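# How Does an Email Find Its Way?

You type a message to your cousin, press Send, and a moment later it shows up on a screen far away. There is no truck and no mail carrier. So what carries it?

## It starts with an address

Every email address has 2 parts. They are split by the @ sign, which we read as "at."

The part before the @ is the name of the mailbox. The part after the @ is the name of the place where the mailbox is kept. If your cousin's address ends in @tisau, the message has to go to the computers at Tisau first. After that, those computers look for the right mailbox.

One wrong letter is enough to send a message to a stranger, or to nobody at all.

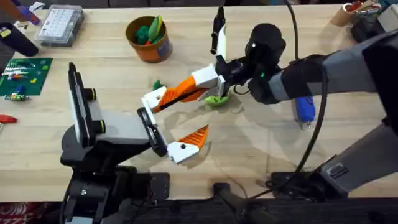 *Two robot arms over a wooden tabletop.*

## Mail computers

The computers that pass email along are called servers. A server is a computer that stays on all day and all night and does jobs for other computers.

Say your mailbox is at Jistard and your cousin's is at Tisau. When you press Send, your message goes to the Jistard server. That server reads the part after the @ and asks a kind of address book, "Where is Tisau?" The address book answers with a long number. Now the Jistard server knows where to send the message.

The address book is called DNS. People are good at remembering names, and computers work with numbers, so DNS turns one into the other.

## Broken into pieces

Your message does not travel in one lump. It is cut into small pieces called packets. Each packet carries a label that says where it is going and which piece it is. 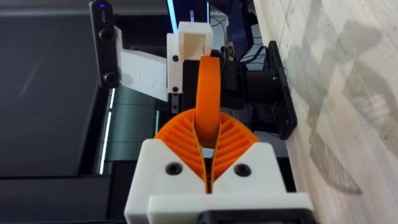

Packets may take different paths, and they may arrive in the wrong order. The computer at the other end uses the labels to put them back in order. If piece 2 and piece 3 are there but piece 1 is missing, the piece that got lost is sent again.

## Waiting in the mailbox

The Tisau server keeps your message until your cousin opens the mailbox. Your cousin's computer can be turned off the whole time. The message will still be there later.

Sometimes a message comes back to you. This is called a bounce. It can mean that the mailbox does not exist, or that it is full. The note you get will often tell you which one it is, but it may be written in odd computer words. Ask a grown-up to read it with you.

## Words to know

- **Server:** a computer that does jobs for other computers
- **DNS:** the address book that turns names into numbers
- **Packet:** a small piece of a message
- **Bounce:** a message that could not be delivered and was returned

## Try it

Write a short letter on paper and cut it into 15 pieces. Number the back of each piece. Mix them up, hand them to a friend, and ask your friend to put the letter together using only the numbers. Then do it again with one piece hidden, and see how long it takes your friend to tell you which number to send.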